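Open day at Kavolance, write-up for the newsletter
2023-01-23

Quick notes before I forget everything. Will tidy up later, probably.

Got there late. The bus from Gavovari drops you on the wrong side of the ring road and the underpass was shut, so it was the long way round past the tire place. Sign-in desk already packed up. A woman waved me through and gave me a sticker with somebody else's name on it.

Kavolance does paper sorting and re-pulping, mostly office waste, some cardboard. One big hall, one smaller hall, offices upstairs. Tour was in groups of 12, ours led by Florian Plattner, who runs the day shift and talks fast — good, because the hall is loud and you only catch half of it anyway. Ear plugs from a bucket by the door. Take two pairs, they fall out.

Started upstairs with the introduction. Coats on chairs, slides, a short film about fibers that went on a bit. Paper fibers get shorter every time they go round, so you can't do it forever, you need fresh stuff mixed in. I knew that. I didn't know staples are hardly a problem (magnets) and that the real enemy is the sticky strip on envelopes.

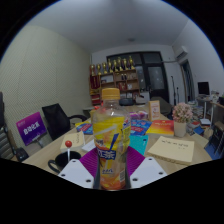

Somebody asked about coffee cups and got a long answer. Short version is they don't take them. The lining needs a different line and Kavolance looked at buying one from Mustonen, a used one, and decided against it. Plattner sounded sorry about that. He did say they might look again if the city starts collecting cups seperately, but no date on it.

Then down to the big hall. Trucks tip at the north end, belt goes up, people stand along it pulling out the wrong things. Hard job. Shifts rotate every 3 hours so no one is on the belt all day. Things in the "wrong things" cage when we went by: a bicycle pump, half a curtain, a wedding album. Asked what happens to the album. They keep those in the office for a month in case someone calls.

Small hall is where the pulper is. Smells like wet cardboard and warm pond. You go up a metal stair and look down into it, gray soup going round and round. Could have watched that for an hour. We got five minutes. The water is cleaned on site and goes round again, some 94 percent of it according to the poster, with the rest topped up from the mains. Didn't get to ask about the sludge.

After that the baling press, called Pino by everyone including the sign on it. No explanation given. Bales come out tied with wire and get stacked outside under the roof. Don't lean on them.
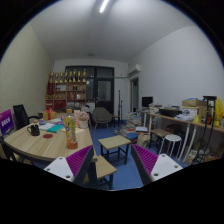

Questions at the end went to Aurelia Eder, who handles the contracts with schools and offices. Useful for us. If we want a pickup at the center we need a locked bin, a ground-floor door and somebody to sign. Bottles don't go in the paper bin, not even ones like the clear plastic one on the table with a bit of orange liquid left in it. Drinks are the worst, she said, one leak and the whole bag is no good. Envelopes with windows are fine. Receipts no. She is sending me the price list, will foward it when it comes.

Practical stuff if you go next time. Flat shoes, they do turn people away. No kids under 13 in the halls. Parking is tight, go early. Toilets upstairs only, so before the tour.

Left by the side gate and walked back with two people from the allotment group who want shredded paper for their compost. Apparently you can just ask at the gate for a bag. Bring your own bag.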